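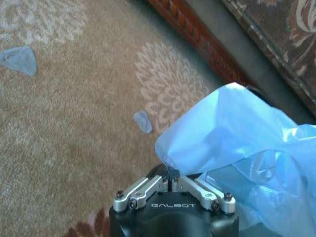

Wrist view: blue bag over the right linkage, two blue scraps on the carpet.

Ticket 3326 – Small scraps dropped from pick list when bag film is in view
Component: perception / scrap detector, wrist stream
Opened by: Zübeyde Tuncer
Assigned to: Tươi Tiêu
Priority: medium
Status: fixed on branch, waiting on merge

Zübeyde Tuncer
Found a lovely one while going through wrist images for the Hustell tidy-up task. The detector should return two pick targets on the carpet: the triangular scrap at the far left and the thin crinkled one near the big flower. It returns one. The thin scrap gets swallowed into the bag mask, even though there's clear carpet between them. The planner then has no idea the second piece exists, so it never asks for a grasp there.

Steps:
1. Load the attached image in the Flavbridge viewer.
2. Run the detector with the stock config.
3. Turn on the mask overlay and look just above the left end of the bag.

Expected: bag, scrap, scrap.
Got: bag (with a strange little island), scrap.

Tươi Tiêu
Reproduced first go, thanks for the tidy steps! My first guess was the carpet pattern, as the pale petals sit right beside the scrap and we've had trouble with florals before. I swapped in a flat beige patch over the flower and got exactly the same result, so the flower is off the hook.

Tươi Tiêu
Next I dumped the raw masks before any clean-up. The network sees the thin scrap perfectly well as its own instance! Score is a bit lower than the triangle's but well over threshold. So we lose it later, in the merge step.

Gudrun Strobel
The merge step is mine, sorry. It joins instances when the colour histograms match and the gap is under merge_gap_px. I wrote it for bags that get split in two by the fingers, where you really do want one object. What's the gap set to in your config?

Tươi Tiêu
200. That's huge.

Gudrun Strobel
Oh dear. It was 17 when I committed it. Can you check whether the Brerard profile is overriding it?

Tươi Tiêu
It is. The profile was written for the full-size image and scales the value up, then the loader scales it again. Same colour film plus a giant gap allowance, and anything small and blue nearby gets adopted by the bag. The triangle only survives because it's so far left.

Fix is in two parts:
– the loader no longer rescales values that come from a profile
– merging now also needs gripper geometry between the two pieces, using the projected linkage outline we already compute for self-masking

I'm really pleased with the second part. The outline was sitting there unused by this stage, and the check is only a few lines.

Zübeyde Tuncer
Ran your branch on the attached image and both scraps come out as separate targets, bag in one piece. Brilliant! I also replayed the regression set, 462 images, with no new splits on the bags. One mask has a ragged edge where the film goes see-through over the housing, but it did that before too.

Ilse Petersen
Could we have a warning in the log when a profile changes a pixel value? I'd have spotted this in September if it had printed anything.

Tươi Tiêu
Good idea – added. It prints the old value, the new one and the profile name.

Gudrun Strobel
Reviewed and happy. Please rename merge_gap_px in the profile docs while you're there, as the old name is still in the table. Ragged edge gets its own ticket, and I'd like to take that one.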